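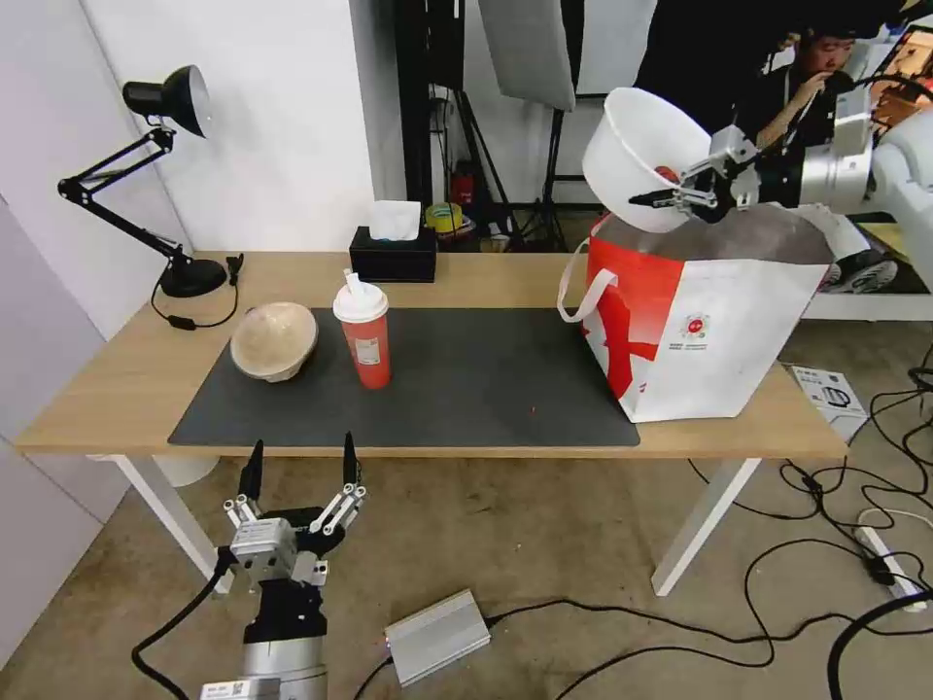 Our club is doing the unpacking task for the Bosberg student round in June, two arms, one bag, and we keep losing points on the bowls. The cup and the tan bowl are fine on the mat. The trouble is the white plastic bowl. The gripper holds it by the rim over the shopping bag and it hangs tilted on its side, and when the arm swings toward the table it sometimes slips. We get 3 tries per object. Would you change the grip or the path? We run Dristirgate for the arm control.

Posted by Osagie

Both, but start with the grip. On thin plastic, two fingertips on a rim act like a hinge. Put one finger inside the bowl and the others outside, and go deeper than looks necessary. Our school team went 16 mm past the rim and the slipping mostly stopped. Then slow the swing to 40 percent until the bowl is clear of the bag. Lift straight up first — the handles catch on everything.

Also check for anything left inside the bowl. There is something small and red in yours. If it rolls, the weight shifts.

Posted by benchleg_2

use a stiffer bag

Posted by tmk

The bag is supplied by the organizers in our region, so check your rules before you swap it. I agree with the straight lift. One thing to add: your other arm is open and pointing up. Have it meet the bowl over the mat and steady the far side before you let go. It costs 2 seconds per object, and we never ran out of time on this task. We did have to retune the handoff after changing fingertips.

Posted by Daron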